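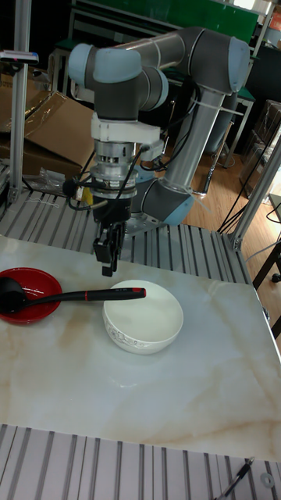 FOR IMMEDIATE RELEASE

January 21, 2021

Robots still not ready to do your washing-up, says firm that would very much like to sell you one

Brunau publishes first Stileck chores review, and declines to round up

Brunau, the kitchen and shop-floor automation company, has today published the results of its first Stileck review, a plain look at which everyday jobs a robot arm can be trusted with and which are best left to whoever is doing them now. The short answer to the question on the cover, "Can it do the chores yet?", is "some of them, slowly, if you lay the table the way it likes".

The review covers 1,000 attempts at small jobs of the kind that fill up a household evening or the last half hour of a shift: moving a utensil from one dish to another, putting lids on tubs, sorting cutlery, wiping a counter, folding a tea towel. Of those, 663 were finished without a person stepping in. A further 344 would have made for a happier headline, but the company's marketing department was told that this would come to more than 1,000 and has accepted the point.

"I have been asked at every trade show for years when the robot butler is coming," said Sabina Šimek, managing director of Brunau. "I used to say five years. I have stopped giving a number. We can sell a customer a machine that does one dull thing well, and plenty of customers have one dull thing they would love to be rid of. If they want the whole kitchen done, I tell them to keep the rota on the fridge."

What went well

Jobs with hard objects in known places did best. Stacking identical tubs, moving bottles from a crate to a shelf and closing drawers all passed the mark Brunau sets before it will quote for a job. Shop-floor work came out ahead of housework throughout, which surprised no one on the shop floor. A stockroom shelf stays where it was screwed. A kitchen is rearranged several times a day by people who are hungry.

What went less well

Ladles, for a start. Rostislav Sýkora, who leads the Stileck test team, had expected serving tools to be among the easy wins and has since revised his opinion of them at some length.

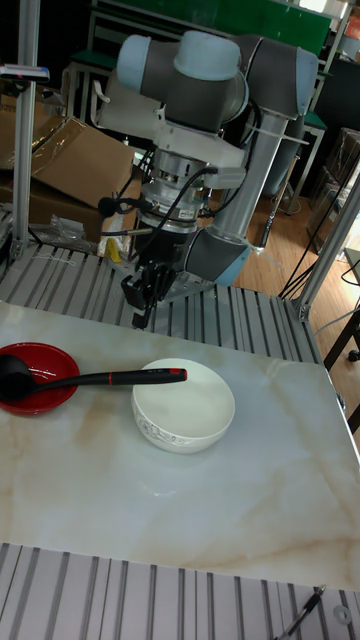
Serving tools make up a chapter of their own in the review, and it is the longest one. A ladle carries most of its trouble at one end, its handle is thin, and wherever you grip it the other end has its own plans. The table set-up is about as gentle as a kitchen gets: a shallow red bowl, an empty white one with a faint floral pattern, and a black ladle with its head in the red bowl and its long handle reaching across to the white one. A two-year-old would have it in hand before you could object. For the arm, each try means settling where along the handle to close the gripper, how far to lift before swinging across, and what to do about the dish if the ladle catches on the rim. Teams that got this far usually found that the second ladle, a slightly different shape, sent them back to the beginning.

Soft things were worse. The tea towel chapter is short and, according to its author, "best read sitting down". Wiping a counter went reasonably, provided nothing had been left on it. Cutlery sorting was fine until teaspoons nested.

"People see an arm pick something up and assume it can pick things up," said Sýkora. "It can pick that up, from there. Turn the handle by a hand's width and you may be watching a very expensive machine pinch the air. We wrote those tries down as well. They are in the appendix, and it is a long appendix."

A second opinion

Brunau asked two outside readers to go through the draft before publication. Oi-ling Yuen, who runs the kitchens at the Kozłowski canteens, marked every task with the time one of her staff would take over it. In 44 cases she wrote only "already done". She did, however, ask for a price on the tub stacker.

Anas Farah, operations manager at the homeware retailer Flukik, was kinder. "I don't need it to be quick," he said. "I need it to do the same boring thing at four in the morning and not ring me. On that measure there are three or four jobs in our back room I would hand over tomorrow. Dusting the display crockery is not one of them. I have seen the chapter on display crockery."

What Brunau is doing about it

From August the company will offer its arms for two kinds of work only: tub and crate handling, and shelf filling with boxed goods. Household products remain in development, a phrase the company intends to go on using until it stops being true. Customers who had registered interest in a home model will be written to individually, and may keep the apron.

Tests on serving tools will continue through the year, with more handle lengths, deeper bowls and, in due course, something in the bowls. Ľudovít Halás, the engineer responsible for grippers, has asked for soup to be put off for as long as possible.

The full review, including the appendix, is free on request. Printed copies have been stacked by hand.

About Brunau

Brunau designs and installs robot arms for kitchens, stockrooms and small workshops. Stileck is its testing programme for everyday tasks, and reports on jobs the company sells as well as jobs it would rather not discuss.

Notes to editors

An attempt was counted as finished only if the object ended up where it was meant to be, in the condition in which it started. Attempts in which a member of staff "just nudged it a bit" were counted as failures, over the objections of the member of staff.

Sabina Šimek and Rostislav Sýkora are available for interview. Demonstrations can be arranged for journalists by appointment – please allow a full afternoon, and have lunch first.

Press enquiries: the Brunau press office

ENDS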